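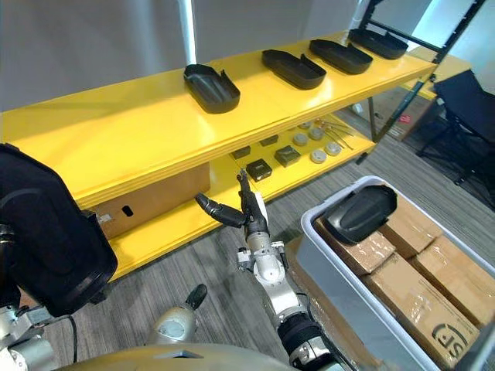
One member wanted to know, before the agenda was even read out, whether visitors at the open day would be able to stand close enough to see the fingers move. The answer from the Sterimden hosts was yes, with a taped line on the floor, and that got the meeting off to a very good start!

Fisilo Makers' Circle
Minutes of the June meeting, held during our visit to the Sterimden demo room, Ghanem Building

1. Opening
The meeting opened at 6:30 p.m. The minutes of the last meeting were accepted with one correction (the parking lot entrance is on the north side). Fourteen people had signed up for the visit and everyone was asked to keep bags and coats behind the chairs in the hallway.

2. The visit
Sterimden gave us a short talk and then let us watch their Nondis demonstration, a two-armed robot working with parts and packages. The hosts were generous with their time and took questions all the way through, including a long one on what happens when a hand closes on nothing. (They said the operator can stop it and start over.) Several members said it was the best visit since the clock workshop.

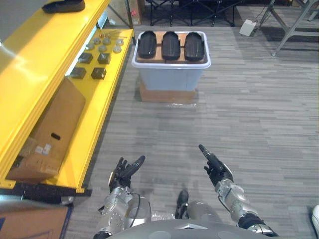
Seating took up more of the discussion than expected. The room is not large, and people in the back row tonight had to stand up to see anything low down. A proposal to put the chairs in a half circle was liked by most. It was also suggested that the open day layout keep the black trays side by side on the board across the blue bin, out in the open, so that children can follow them without having to look past the yellow shelves. Agreed. The hosts will mark the standing line with wide tape, and we will bring our own.

3. What to show at the open day
There was a lively discussion here and the secretary did not catch all of it. Small parts or packages first? Those in favor of small parts felt the discs and little boxes show off the hands better. Those in favor of packages said everybody has received a box in the mail, so they know right away what they are looking at. We settled on packages to open each session and small parts after the break.
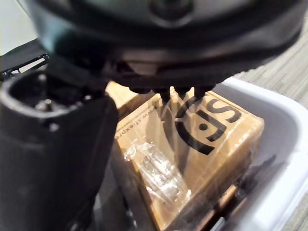
Item 3: fingertips at a wrapped package in the white bin.

A member who works in shipping asked about plastic wrap and glare, and whether shiny packages are harder for a robot to deal with. The hosts thought this would make a great talking point and offered to have one plain box and one wrapped box ready. They also asked us not to bring sealed packages from home. We would like a short printed card on this, large type please.

4. Open day arrangements
Two sessions, one at 10 a.m. and one at 2 p.m. Doors open half an hour before each.
Flyers: 200 to be printed, with the drawing from last year's poster if the file can be found.
Budget: $569 remains in the events fund. Printing, tape and snacks to come out of this. No objections. 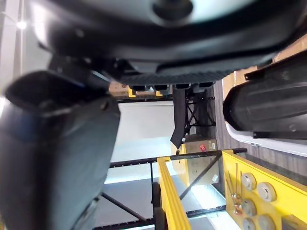
Coffee will be served in the hallway only, and the cups need to stay there. The morning session needs more hands at the door than the afternoon, so please put your name on the sheet even if you can only stay an hour. It was asked if the robot could be given a nickname by the visitors. Sterimden is happy with that, and a box for slips of paper will be set out (much laughter at the early suggestions, which are not recorded).

5. Other business
The soldering evening moves to the small room. The lost gray scarf is still at the front desk.
A request for a second visit in the fall was supported by everyone present. The secretary will write to Sterimden with our thanks and ask for possible evenings.

The meeting closed at 8:15 p.m. and quite a few of us stayed to watch a little more.

Recent items
Minutes of the May meeting
Open day sign-up sheet
Directions to the Ghanem Building
Notes from the clock workshop visit
Soldering evening: what to bring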